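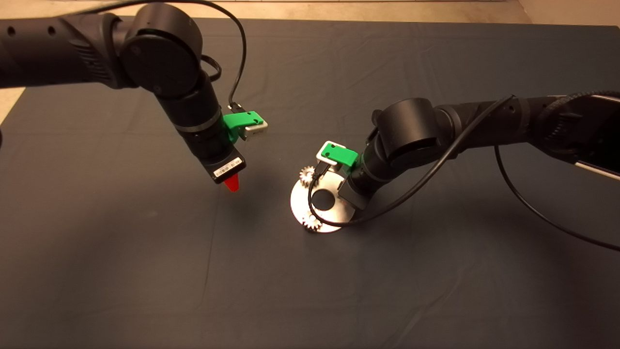
Why would anyone put fabric under small metal parts when a rubber mat costs less and wipes clean? The question came from a reader after the July piece on bench mats, and it deserves a longer reply than it got there. The cover under review is the Wova 2111, a woven textile bench cover in dark gray, bought at retail from Grornilum and used for gear assembly over 5 weeks.

Specification. The cover is sold in one width, 45 inches, and in two lengths. The shorter one was tested. Edges are folded and double stitched. There is no backing and no elastic. The supplied clips were not used, as they interfere with anything clamped to the table edge.

Part retention. A small gear set down flat on the cover stays where it is put. On the Ukent rubber mat from the July test the same gear also stays put, so there is no difference. The difference appears when a part is dropped. On rubber it bounces and often leaves the table. On the Wova it lands dead and usually stops within a hand's width. Balls and short pins still roll.

Visibility. Silver parts read clearly against dark gray, including gears resting on a silver plate, where the outline of the plate is easy to pick up at the rim. Black screws are a different matter. They vanish in the weave, and a light tray is needed for them.

Flatness. This is the weak point. The cover arrives with hard fold lines and wrinkles easily in use. A wrinkle under a flat plate makes it rock slightly, enough to matter when seating a gear on a shaft. Ironing on medium removed most of the folds, but new wrinkles formed within a day. The Ukent mat lies flat from the start.

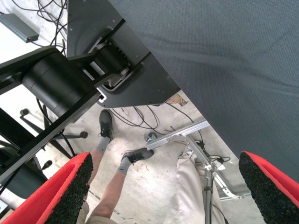

Cleaning takes more time than with rubber. The weave holds fine metal dust, and a brush moves it around without lifting it. A vacuum with a narrow nozzle works. Dirt from the floor is a separate problem in any shop with bare concrete. With dusty patches like these and shoes moving over them, the fabric should be kept well clear of the ground, and any excess length is better folded under than left hanging. One machine wash, cold, caused no fading. Shrinkage was nearly 2 percent along the length. Oil spots faded but did not come out.

Fit for purpose. For dry assembly of small gears and plates, the 2111 is a sound choice, provided the wrinkles can be tolerated. For oiled parts, or for anything that has to sit level, use the rubber mat. The Sisodia felt cover has a denser surface and may lie flatter. It was out of stock at the time of testing and will be reviewed separately.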